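Home & Cleaning | Threads we saved

Posted in December by Kelechi Akande

Going to be a grump about sponges for a few posts. Mute me now if you came for holiday recipes.

Everybody in my feed is suddenly "resetting" their surfaces. The method is always the same. Buy a special sponge, buy a special spray, wipe a table that was already fine, post it. I have a gray painted cabinet with a glossy top, so I'm the target customer. I remain unconvinced.

The one being pushed at me this month is the Jemance surface sponge. Pack of 7. The box says each one is good for 100 wipes. A hundred wipes of what? A wipe of dust and a wipe of dried soup are two different jobs.

Saranya Chettiar swears by hers. Saranya also waxes her mailbox, so I weigh that accordingly.

My beef with glossy paint is that it lies to you. Stand on one side and it looks spotless. Move two feet toward the window and every streak you just made is there. You haven't cleaned it, you've rearranged it. 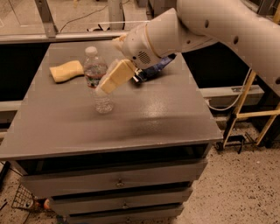 So the advice I keep seeing is "two sponge method." One damp, one dry, follow one with the other. Fine. That's a rag and another rag. My grandmother did it with an old undershirt torn in half and she never called it a method.

Somebody will say the color matters, yellow for furniture and some other color for the sink. I asked Manikandan Kulkarni, who cleans offices for a living, and he said people color code so they don't wipe a desk with the toilet one. OK, that I accept. It's the first sensible thing I've heard all week.

What I don't accept is the spray. Kalwood wants me to believe painted furniture needs its own liquid. I've used plain water from a bottle for years and wrung the sponge out hard. If there's grease, one drop of dish soap in a bowl. The paint is still on the cabinet.

And please clear the top before you wipe it! Half these videos go around the drink bottle like it's a traffic island. Then they lift it and there's a ring. Of course there's a ring.

Replying to a few of you at once: no, I don't use the scratchy side on gloss. Yes, I've tried microfiber. It's OK. It also picks up every crumb in the house and gives them back to you on the next surface.

Someone asked about melamine sponges. Careful. They're a very fine abrasive, and they can leave a dull patch on shiny paint. Try one low down on the back where you'll never look. I did it on a door once and I can still find the spot.

Ilango Iyer tells me I'm overthinking a sponge. He's sent me 3 links to sponges.

I'll finish the pack since I've paid for it. If I get to 100 wipes on one before it falls apart I'll come back and say so. I've set no reminder.

Recent in Home & Cleaning
Does your dish rack need a tray?
Vichien Kaewmanee on getting wax off a tablecloth
Onyshchenko shelf paper, one winter later
Painted furniture: touch it up or leave it alone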